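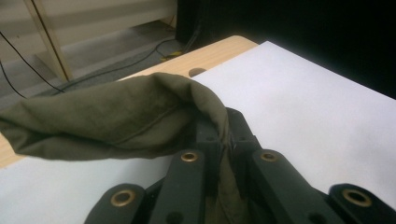 Laundry room walk-through, with my notes

I do this one every January, usually on a Tuesday when the building is quiet, and then again whenever somebody tells me a dryer smells funny. We've got 5 machines in the shared laundry at Anddale and they get used hard. The official form has a box for pass or fail and a line for remarks that's about as long as my thumb, so I type up the long version and stick it on the tenants' page. Skip to whatever you care about.

1. Lint screens
Pass, all of them.
Every screen was in place and none were torn. Please keep cleaning them before your load as well as after. If you use dryer sheets, the mesh gets a waxy film you can't really see. Run some water over it at the sink. If the water sits there in a puddle, scrub the screen with dish soap and an old toothbrush and let it dry all the way before it goes back in.

2. Dryer ducts
Pass, one repair.
I pulled the dryers out (my back would like a word) and the duct on the one nearest the door had a kink in it. I straightened it and put on a new clamp. All the ducts are the metal kind now – the last of the white plastic stuff went out two winters ago and I don't miss it.

3. Outside vent flaps
Fail, then pass.
One flap was stuck half shut with lint and what looked like part of a bird's nest, no bird. Cleared it, wiggled the hinge, and it opens fine with the dryer running. If you walk past out back and see a flap hanging shut while the dryers are going, text the office number.

4. Washer hoses
Fail on one.
There was a blister in the hot hose on the Dilari top loader, a soft bump near the fitting. I shut the valve and put a sign on it. Cold washes still work on that machine. The new hose is on order and I'll swap it the day it comes. The others felt firm and dry all the way along. I write the install date on each one in marker so I don't have to trust my memory.

5. Floor drain
Pass.
Poured a bucket down and it went without complaint. The smell some of you mentioned was a dry trap, so the bucket fixed that too! If the room sits unused for a while it'll come back, and anybody is welcome to pour in some water.

6. Outlets and cords
Pass with a grumble.
The outlet by the sink trips and resets the way it should. But I found a space heater plugged into a power strip behind the folding table again. I know it's cold down there. It can't stay. It's in the office if you want it back, no lecture, come by any time.

7. Ironing corner
Pass.
Board locks open, feet have their rubber caps, and the Vik iron has a good cord with no browning at the plug. The auto shutoff took a little longer than I'd like but it did click off. The board cover is scorched in one spot and thin in another, so I'm replacing it. Stand the iron on its heel and unplug it when you leave, even if you're coming right back.

8. Soap and chemicals shelf
Fail, fixed on the spot.
Somebody had poured bleach into an unmarked water bottle. Please, please don't. I got rid of it. Bleach goes on the bottom shelf in its own jug and stays well away from anything with ammonia in it. The Brerkura stain powder can stay up top with its lid on.

9. Fire extinguisher
Pass.
Needle's in the green, pin and seal are there, and the tag is current. I moved a drying rack that was blocking it. Keep that stretch of wall clear.

10. Lights and exit
Pass.
Swapped one tube that was flickering. The door opens all the way and closes on its own, though it squeaks like crazy. Oil is on my list.

11. Oily rags
Reminder only, none found this time.
Rags with linseed oil or wood stain on them can heat up on their own, and washing doesn't always get all the oil out. They don't go in the dryer, ever. Lay them flat outside to dry, away from anything that burns, and ask me about getting rid of them.

Still open: the hot hose, the board cover, the squeak. I'll cross them off on the sheet by the door as they get done.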